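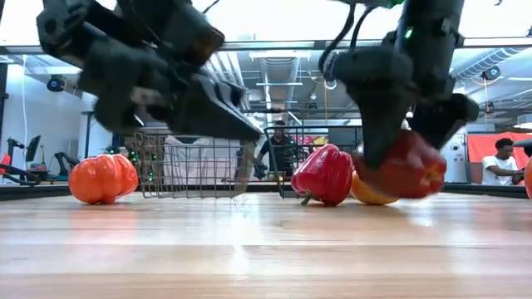
Who is responsible for safety when robot arms and people work in the same room?

Responsibility rests first with the organization that runs the workplace. Makers and installers have duties of their own, but the employer decides where the arms stand, who may approach them, and when they must be stopped.

Search this book Enter keyword Go

Chapter 8
Shared Workrooms: Rules and Good Practice

Chapter 3 dealt with machines that work behind fences. The present chapter turns to rooms in which arms handle goods on open tables while staff carry on other tasks nearby. Fruit and vegetables are a common load in such rooms. They vary in shape, and a grip that suits one piece may fail on the next. Written rules must therefore cover the load as well as the machine.

A site rule should state the reach of each arm, the top speed allowed when a person is present, and the name of the person who may restart work after a stop. It should also say how cables are to be routed and how often grippers are to be inspected. The Ridholm code, used throughout this chapter, sets inspection at every 1000 cycles and requires a signed record each time.

Section 8.1 explains how a risk assessment is prepared. Section 8.2 compares the Ridholm code with the older Hirkville rules, which treated each arm separately and said little about two arms sharing a table. Section 8.3 follows Océane Kowalchuk, safety officer at MacPherson, through the review of a new workstation. Review questions begin after Section 8.3.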